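Keeping House, Session 3: The Cutlery and How to Sort It

Welcome back, and I hope last time's linen cupboard has stayed as you left it. We turn now to cutlery, a smaller job but a surprisingly absorbing one.

Begin by taking everything out and laying it on a clear, pale surface, where a stray teaspoon can't hide from you. Put your baskets along the back - 3 is plenty for most households - and decide what each will hold before you pick anything up. I like knives and forks together, spoons by themselves, and chopsticks in the last, though if you eat noodles as often as my family does you may want those nearest your hand!

Long things go first. Lower them in at a slant and let them settle along the length of the basket.

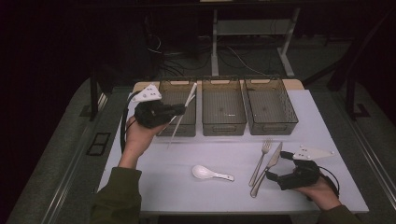
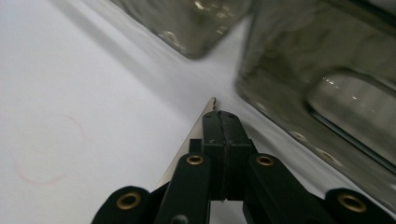
When the sorting is done, wipe the table over before anything else is set down on it, and have a look at the baskets too, as crumbs do gather in the corners.

For next time, please sort one drawer at home, giving it 20 minutes and no more, and bring your notes on pages 2 and 3 of the Lowther workbook.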